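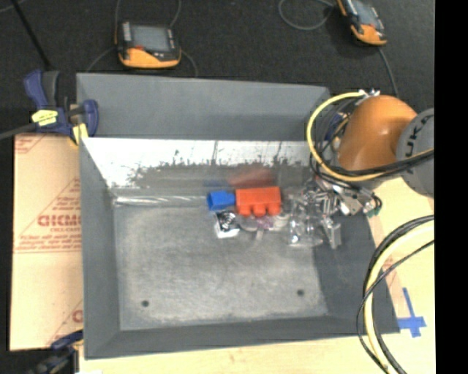 *Open-topped grey metal bin with sloping sides, on a wooden tabletop.*

**Wirerico releases Grileo water-based primer range for resin and white-metal kits**

MOWAT, 16th March – Scale model finishing supplier Wirerico has released Grileo, a range of water-based primers formulated for polyurethane resin, white metal and injection-moulded styrene. The range is available now from the company's trade counter in Mowat and through its regular hobby stockists.

Grileo is supplied in three colours: light grey, black and a warm off-white intended for figures with large areas of skin tone or pale cloth. All are acrylic-polyurethane dispersions with a matt finish. They can be applied by airbrush without thinning, or by brush in two thin coats.

**Adhesion on resin**

Cast resin parts often carry residual release agent, and water-based primers have tended to pull away from sharp edges and raised detail such as straps, buckles and fingers. The Grileo binder was revised during development to improve grip at these points. Parts should still be washed in warm water with a small amount of detergent, rinsed and left to dry before priming. Wirerico doesn't recommend the primer over bare resin that has been polished finer than 3000 grit.

On white metal, a light rub with a fibre pencil or fine steel wool is advised. Styrene needs no preparation beyond washing.

**Application**

Recommended airbrush settings are a 0.3 mm or larger nozzle at low to moderate pressure. The primer is touch dry in 30 minutes at normal room temperature and can be sanded the following day. Modellers working in cold or humid sheds should allow longer, and the bottle should be brought indoors beforehand if it has been stored below 5 °C.

Grileo accepts acrylic, enamel and oil finishes. Lacquer paints may be used over it once it has cured fully – a test on scrap sprue is suggested before committing a finished model. Masking tape can be applied after an overnight cure, provided it is removed slowly and at a low angle.

Equipment is cleaned with water while the primer is wet. Dried material in the nozzle or cup will need a proprietary acrylic airbrush cleaner. Isopropyl alcohol used alone tends to turn the residue to gum and is best avoided.

**Sizes and packaging**

The primers are sold in 19 ml dropper bottles and in a 500 ml workshop bottle aimed at clubs, commission painters and garage kit makers. The dropper bottles contain a steel mixing ball. The larger bottle doesn't, and should be rolled on its side for several minutes before decanting. Vigorous shaking introduces bubbles which can show as pinholes on flat surfaces.

Labels carry a batch number and a filling date. Shelf life is two years unopened. Once opened, the product should be used within 12 months and the neck kept clear of dried paint so that the cap seals properly.

**Compatibility with earlier products**

Grileo replaces the company's Morimlow solvent-based primer, which will remain on sale until existing stock is exhausted. The two products must not be mixed in the cup or on the palette. Grileo can be sprayed over cured Morimlow, and this is a suitable way of finishing part-built kits that were started with the older primer. The colour match between the two greys is close, although Grileo is slightly cooler under daylight lamps.

A matching gloss black base for metallic finishes is in testing and is expected in May. It will be offered in the dropper size only.

**Stockist information**

Retailers may order Grileo by the colour in cartons of 12 dropper bottles, or as a mixed counter pack. The workshop bottle is sold singly. Safety data sheets and a printed application guide are supplied with each trade order, and colour chips sprayed on styrene card are available on request from the Wirerico trade counter, Mowat.

– ends –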